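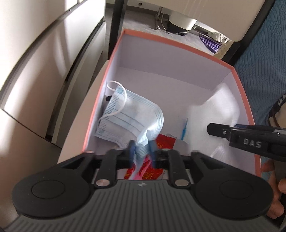
**Clomar drop box, coral / lavender - three months in**

Quick one, typing this before work. Bought for the shelf by the front door, where all the small stuff piles up. Keys, masks, packets, receipts. You know the shelf.

**What you get**

One box. Coral-orange rim, pale lavender-gray inside. 254 mm on the long side, and I did check with a tape becuase the last one I bought (a Fimex) was listed bigger than it was. This one's right. Lid sold separately, didn't buy it, don't want it. The whole point is throwing things in on the way past.

**Good stuff**

The light inside. Sounds silly. My old box was dark brown and anything small just vanished at the bottom. Pale interior means I can find things without tipping it all out on the floor. Red packets with the gold print on them - spot those from across the hall. Blue face masks not quite as easy against the lavender but fine.

Rim is nice to grab. No sharp bits. I've had boxes where you catch a knuckle every time you reach in.

Ear loops don't snag on it either. With the Fimex there was a little ridge inside and the loops hooked on it constantly, pull one mask and the elastic goes ping. Smooth here.

Wipes clean. Spilled half a packet of tea in it in the first week, damp cloth, done.

**Less good**

No dividers. Everything slides into everything. Masks fold up on themselves, packets end up underneath, and anything thin and crumply works its way into the middle of it all. Halina Dudek at work has the same box and cut up a cereal carton to make sections, looks terrible, works great. Will probably copy her.

Anything small and black still hides along the wall behind whatever's been dropped in last. Not really the box's fault I guess.

The color in the listing is off. Photo shows more of a pink rim. Mine is orange leaning coral, no question. I like it better but if you're matching a set, careful.

Also slides on a polished shelf. Stuck felt dots under the corners, stopped.

And the smell. Strong for the first few days, left it on the balcony, gone now.

**Compared to**

Benítez tray: prettier, much too shallow, things fall off the side. Gave it to Hafiz Chin for his desk and he's happy with it. Fimex: deeper, cheaper, ridge problem, dark inside. Usport one: never owned it, looked at it in the shop, felt flimsy at the corners.

**Would I buy again**

Yes. Already have, second one is for the bathroom. Delivery on that took a bit, ordered 30th April and it came well into May, no tracking, had to email twice. Box itself arrived fine, hardly any packaging which suited me.

If you need things sorted get something with compartments. If you just need a place to dump pocket stuff and find it agian later, get this.

4 out of 5. One off for the dividers. Would pay a little more for a version with even a single clip-in wall, Clomar if you're reading.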